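Tisaton cell

The Tisaton cell is a two-armed kitchen robot station at the Gernden workshop, built for handling soft, light food items on an ordinary counter. It is best known among robot builders for its upkeep routine, a wonderfully thorough set of checks that has been copied, in whole or in part, by several other benches. The cell takes its name from the Tisaton frame, the bolted stand that carries both arms.

Layout

Two arms share one countertop. Each ends in a hand with two tapered fingers, and each hand carries a small camera at the wrist that looks down past the fingertips. The stand, the controller and the counter are treated as three separate units, so that any one of them can be pulled out and worked on while the others stay put. The controller box was designed by Figueiredo, a small electronics shop, and can be opened with a single hex key. People who have had to fix other cells tend to get very excited about this!

Setting up

A fresh setup begins with the stand. Its feet are leveled first, then the arms are bolted on and left unpowered while the cables are routed. Gernden's own guide spends more pages on cables than on anything else, and rightly so: a cable that is a little too short will tug at the wrist near the end of its reach and pull the hand off its mark. Each wrist is turned slowly by hand through its full travel before the power goes on.

Next comes the zero position. The arms are moved to a pair of metal pins on the stand, and the controller stores the joint readings. If a joint disagrees with its last stored value, the job stops there and the joint is looked at. 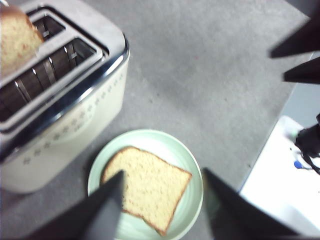
Wrist camera alignment is the part of the routine that newcomers find the most fun, and it is done with everyday objects in place of a printed target. The hand is brought down with its fingers open, and the operator checks that both fingertips show in the view and that the object sits between them. A slice of bread on a pale green plate is a lovely test piece for this, with its straight lower edge and its darker crust giving the eye something clear to judge by. A toaster with one slot full and the other empty adds a harder target, as the guide wires inside the open slot are thin and bright and soon show whether the focus is off. The second hand is kept within view during the check, coming in from the side, so that the spacing between the two arms can be judged at the same time.

If the object sits to one side, the camera bracket is loosened and turned a little, then tightened and checked again. The bracket has 13 marked stops. Most hands end up within a stop or two of the middle.

Care of the fingers

The fingers are the parts that wear fastest. They are wiped down after every session with a damp cloth, dried, and inspected at the tips for nicks. Crumbs like to collect where the finger meets its carrier, and a soft brush gets them out. A full finger change is due after 509 closing cycles under load, or sooner if the tips no longer meet evenly. The swap takes two screws per finger and is a real pleasure to do, with both fingers lifting straight out.

New fingers must be re-zeroed: the hand is closed on nothing, the reading is stored, and the hand is opened and closed seven more times to see that the value holds.

Common repairs

Slack in the wrist belt is the fault most often written up. It shows as a small wobble when the hand stops, and the cure is a quarter turn on the tension screw. Camera dropouts usually trace back to the plug at the elbow. The Banaston bench, a sister cell with the same arms, uses a locking plug at this point, and the part fits the Tisaton stand without changes.

See also: Banaston bench; Figueiredo controller

Last edited Oct 20, 2022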